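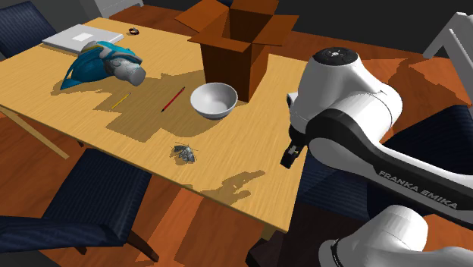
Kantinenteam Drallholm · Küche & Lager

Rundgang Speiseraum, 2025-04-03, mit meinem Senf dazu

Fluchtweg zum Hof: frei. Endlich mal!
Feuerlöscher: 2 Stück, Plomben heil, nächste Prüfung im September.
Tischkanten: ok, keine Splitter (hab überall drübergestrichen, Finger sind noch dran).
Geschirr: ein paar Macken an den tiefen Tellern, hab ich aussortiert.
Boden: am Eingang wackelt eine Diele – Tudor Pascu weiß Bescheid.
Spülmaschine: 59 Grad, soll aber bis zu 83 schaffen. Bitte Tedesco anrufen!
Verbandkasten: Pflaster fast alle, bestelle ich nach.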